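工作日志　2024年6月10日

今日上午继续核对旧衣回收与换季整理服务的第二版实施细则。第一版自试行以来，各服务点反馈的问题集中在三处：一是衣物分类标准过粗，二是针织类衣物的存放说明与洗护说明相互抵触，三是登记表格项目过多，填写耗时。本处已将意见汇总成册，今日逐条比对，并对可以当场定稿的部分作出修改。

分类标准一节，原文仅列“可再用”“可再生”“不可收”三档。试行期间，轻微起球、缺一粒纽扣、袖口松弛等情形究竟归入哪一档，各点掌握不一。Vornberg服务点一律按可再用收取，Wegener服务点则多数退回，居民持同一批衣物前往两处，得到两种答复，影响不好。现拟在“可再用”之下增设“修补后可再用”一档，并附对照表，以起球面积、开线长度、配件缺失情况为准。对照表由经办人员现场查阅，不再另行请示。

针织类单列一节，系此次修订的重点。羊毛、羊绒、棉线及混纺毛衫，悬挂存放易使肩部变形、下摆拉长，第一版却将其与衬衫同列于“宜悬挂”项下，应属抄录时的疏漏。新稿改为一律平放折叠，折叠前应将衣身铺平，袖子理顺，罗纹部位不得强拉。开衫类须先确认门襟平直，再行对折。绞花、镂空等花型较厚或较疏的毛衫，置于同一叠的上层，重物置于下层。
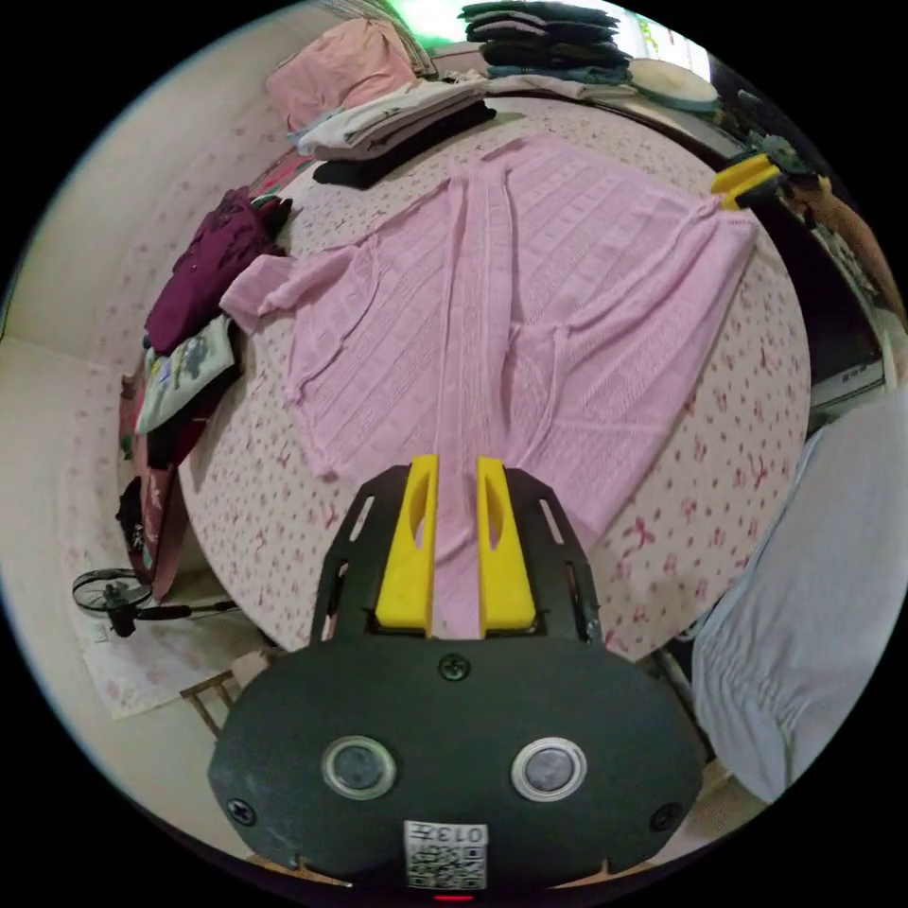
粉色针织开衫，背面朝上平铺于床面。

关于折叠方法，原稿引用了三种折法，文字冗长，步骤又各不相同，经办人员反映读后仍不知以何者为准。今日讨论后决定只保留一种：背面朝上，两袖依次向内折，衣身纵向收至与收纳盒同宽，再由下摆向领口折两次。其余两种移入附录，供有余力者参考。厚毛衫如折后过高，可只折一次，不作硬性要求。

防蛀一项，第一版写明“放置樟脑制品若干”，未说明品种与间隔。合成樟脑与天然樟木制品不宜混称，且部分居民家中有婴幼儿，对气味较为敏感。新稿改为：入库前必须洗净、晾透，防蛀用品由居民自行选择，按产品说明使用，不得直接接触衣料。洗净一条看似寻常，实为防蛀的根本。衣领、袖口残留的皮脂与食物痕迹最易招虫，仅凭外观无污渍即收存者，来年取出时往往已有蛀孔。此段拟以稍大字号印出。

中午前后核对经费。本季度宣传单原定印制3,000份，上月清点库存时发现第一版尚余500份未发。第一版针织一节有误，不宜继续发放，已通知各点停用并交回。扣除已有的更正页，本次实印数改为2,000份，节余部分转作收纳盒标签之用。标签尺寸沿用旧例，只留品类、季节、入库日期三栏，去掉“备注”。备注栏试行期间几乎无人填写，偶有填写者，亦多为“同上”。

下午查阅登记簿。截至今日，换季整理咨询共登记408件，其中毛衫、开衫类占比最高，其次为羽绒服，再次为床品。床品原不在服务范围之内，但居民询问甚多，内容集中于冬被压缩收纳是否损伤填充物。经查资料，羽绒被、蚕丝被均不宜长期抽真空，化纤被影响较小。拟在第二版末尾增加床品一节，篇幅以一页为限，不展开讨论。

登记表格的精简另有一番斟酌。原表设十九项，现拟减至八项：姓氏、联系方式、衣物类别、件数、状况、去向、经办人、日期。有意见认为应保留“购入年份”，以便统计衣物平均使用年限。此项数据确有价值，惟居民多凭记忆填报，误差较大，且询问时常引起闲谈，排队时间因此延长。经权衡，改为每季度抽取一周作专项调查，平日不填。

傍晚整理各方来函。Dresusance方面寄来衣物护理用语对照稿，建议统一“缩绒”“毡化”“缩水”三词的用法。此议可取。三者在日常口语中混用已久，但成因不同：缩水多指纤维吸湿后的尺寸变化，毡化则为羊毛鳞片相互纠结所致，往往不可恢复；缩绒本为加工工序，不应用来指家庭洗涤中的损坏。新稿拟按此改定，并于首次出现处各加一句解释。

Drunus方面则就折叠存放的周期提出疑问，询及毛衫连续平放一季后，折痕处是否应中途翻动。第一版未涉及此事。查以往记录，薄型毛衫折痕较为明显，穿着前悬挂于有水汽处片刻，多可自行平复；厚型者影响不大。拟写明“存放期内可翻动一次，并趁便检查有无受潮”，不作为必需步骤。

衣物叠放的次序亦一并写定。同一叠之内以深色在下、浅色在上为宜，新购深色衣物未经洗涤者应单独放置，以免染色。叠放高度以不压塌下层为度，不规定件数，各家柜格深浅不同，强作规定反而无法执行。临时在床面上整理时，应先备好已叠与未叠两处位置，避免反复搬动。领口、袖口朝向一致，日后取用较为方便。

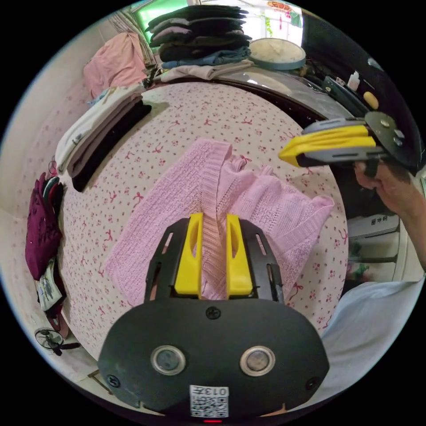 Vornberg服务点来函称，平放折叠一条居民大多愿意照办，难处在于家中抽屉不够，毛衫平放所占地方远多于悬挂，能否允许将较轻的薄开衫对折后搭于衣架横杆之上，请予明确。该点又称，若一概不许，居民回家后仍会照旧挂起，细则便成空文。

此函所言属实。细则以可行为先，拟采纳其意见，在针织一节之后增补一款：薄型开衫确无平放条件者，可纵向对折后横搭于较粗的衣架横杆，不得以肩部受力，存放不宜超过一季。厚型及绞花类仍应平放。衣架横杆过细者会留下压痕，可先裹一层旧毛巾。已于今日复函，并抄送其余各点。

Wegener服务点另询，“修补后可再用”一档的衣物由何处修补、费用由谁承担。此事牵涉经费，今日未能议定。初步设想为：补扣、缝合开线等简单修补由服务点完成，所需针线在办公用品项下列支；换拉链、织补蛀孔等较复杂者，暂不收取，待有固定合作的修补处后再行放开。对照表中须同步注明，以免收进之后无人处理，堆积受潮。

另记：库房东侧除湿机的排水管接头松动，已用扎带临时固定，需报修。收纳盒旧标签撕除后留有胶痕，用温热湿布敷后可擦净，勿用溶剂，盒面印字会一并脱落。

第二版正文现已改定六节，余床品、附录两节未完。明日先行誊清针织一节，送排版处试排，看对照表能否容于一页之内；如不能，则缩减例句，表格本身不动。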